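Search this site Enter keywords

Sports Studies, Unit 4 -- Away goals and two-legged ties
Handout updated Jul 30, 2025

Last week we left Murkdale 2-1 up after the home leg, and this is where knockout football gets really fun! Under the old rule, a 1-0 defeat in Udine would have put them out. Without it, the same score means extra time.

Your data sheet covers 228 ties. Start with the 32 that were level after both legs and mark each one: who was at home second, and who went through? Do it by hand first -- you notice far more that way.

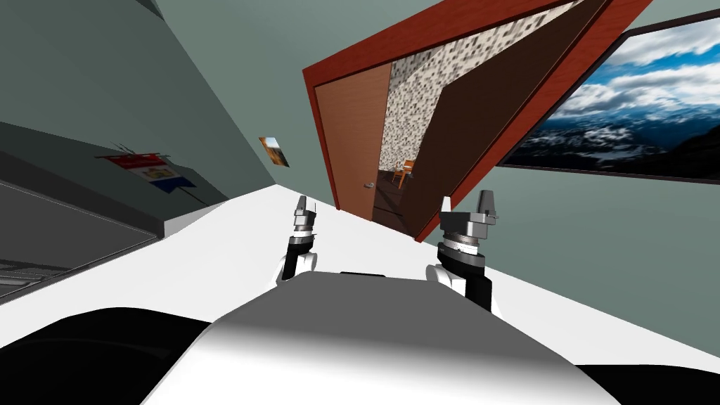
Then look at the crowd column. Does a gate under 4000 change anything for the home side? I love this question, and last year's group argued over it right up to the bell.

Reading: Fledar chapter 11, plus the Lambrakis notes on penalties. Bring your marked sheets to the October seminar.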